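Zamden Publishes First Findings From Returns Sorting Trial, and Says the Hard Part Isn't Solved

Footwear returns firm Zamden today released early results from its trial of robot arms at the Meris site. The company is not announcing a rollout. It is not claiming the arms are faster than the people who do the job now, since at this point they are slower.

The trial covers one task: picking up returned slides and sandals, matching left to right, and setting each pair on a board ready for inspection. At Meris this is done by hand, by a team that also checks soles, reads return slips and decides what can be resold. Vendors have told Zamden for years that pairing is the easy piece to hand over. The company wanted to see that for itself before signing anything.

Over the trial period the arms were given 1,444 pairs. They finished 408 without a person stepping in. The rest needed help of one kind or another, from a nudge to a full restart, and every one of those was logged by a member of the sorting team.

"I've sat through plenty of demonstrations where everything works," said Gwion Hopkin, head of operations at Zamden. "Then you ask what happens with a soft strap, or a pair that came back as two left feet, and the room goes quiet. I'd like to know that before I change anybody's shift."
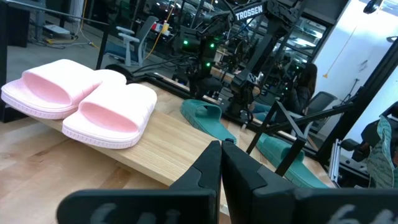

Hopkin said the figures also leave out something important. Time spent watching an arm is still working time, and staff reported that waiting to step in tired them more than sorting did. Zamden logged 117 hours of this kind of standby work. None of it appeared in the savings estimate the company was first shown by its integration partner, Asetard. A revised estimate has been requested.

There were some gains. Sorters on the trial spent less of the day reaching and bending, and 3 of them have asked to stay on through the next stage. Others asked to go back to the regular line, and have done so. Pay and hours were the same for both groups.

Zamden has agreed with staff that no sorting jobs at Meris will be cut on the basis of trial results. It has made no promise beyond that, and Hopkin said he would not trust a company that did — the work may well look different in a few years, and people should hear so early.

The next stage begins in December and will add closed shoes with laces. Rusnák, a consultancy with no stake in the equipment, will review the logs, including the failed attempts. Its report will go to staff at the same time as management.

Press inquiries should be directed to the Zamden communications office.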